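Skirngate Basket and Block Set
Bredero Play Goods – product notes
February 2024
3 min read

The Skirngate is a small set for tabletop sorting, counting and putting away. It comes as one woven basket and a handful of coloured cubes, and it is sold to nurseries, childminders and families who want something that can stay out on a table all day. We have stocked it for two years and it still goes out in a plain box with a folded card of activities.

The basket is the part people ask about most. It is a shallow rectangle with rounded corners, woven in a natural tan that varies from one basket to the next. Some arrive closer to straw and some closer to honey. We don't match them, so if you are ordering several for one room, expect a bit of a mix.

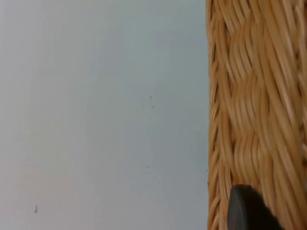

A woven basket will shed a little when it is new. Turn it upside down and tap the base a few times before first use, then wipe the table with a dry cloth. Run a hand along the rim as well, and snip any stray ends with nail scissors. After the first week or so there is very little to sweep up.

The rim is a thicker braid that goes all the way round. It gives small hands something to grip and stops the top edge from fraying. The sides have small gaps in the weave, so children can peer through and see whether anything has been left inside. The floor is woven in bands and is not perfectly flat. Cubes dropped in will often come to rest at a tilt. For stacking, use the table.

Cubes come in red, green and blue. The edges are softly rounded. The colours are strong and easy to tell apart on a pale table, and this matters more than you might think if the set is used late in the afternoon in December with the lights on.
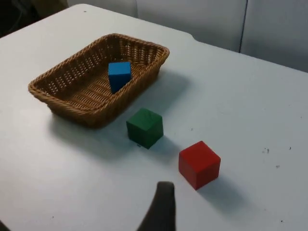

Using the set

Start with the basket and one cube of each colour. Ask for the blue one in the basket and leave the others on the table. Then swap. Once that is easy, move on to "beside", "behind" and "in front of". The card has a longer list, including a version for two children taking turns.

Older children like to work from a pattern. Lay out a row, cover it with a tea towel, and let them copy it from memory. The basket then becomes the place where spare cubes wait.

A plain white or light table works best. Patterned oilcloth makes the smaller games harder to follow, and a very glossy top lets the cubes slide.
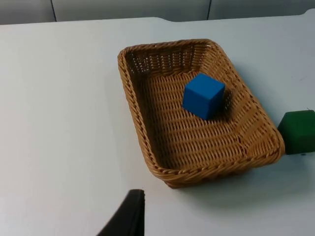

If the table is pushed up to a wall or a screen, leave a hand's width behind the basket so that cubes knocked off the back can be reached. Set at an angle, the basket can be got at from both sides of a small table.

Cleaning and storage

Wipe the cubes with a damp cloth and dry them straight away. Do not soak them and do not put them in a dishwasher. The basket should be brushed out with a soft dry brush. If it does get wet, let it dry in the open – not on a radiator, as the strands go brittle.

Keep it out of strong sun if you can. The weave will darken slowly in any case, and we think it looks better for it. Don't stack heavy books in it, as the sides will bow.
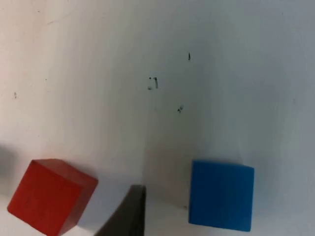

Red and blue cubes on a white surface.

Ordering

Skirngate set, item 398. Replacement cubes are sold in bags of one colour, item 76, so please state red, green or blue when you order. Baskets can be bought on their own under the same item number as the set with the letter B after it.

Delivery is three working days within the mainland. Sets can be returned unused within the usual period. We can't take back a basket once it has been trimmed, so have a look at it before you reach for the scissors.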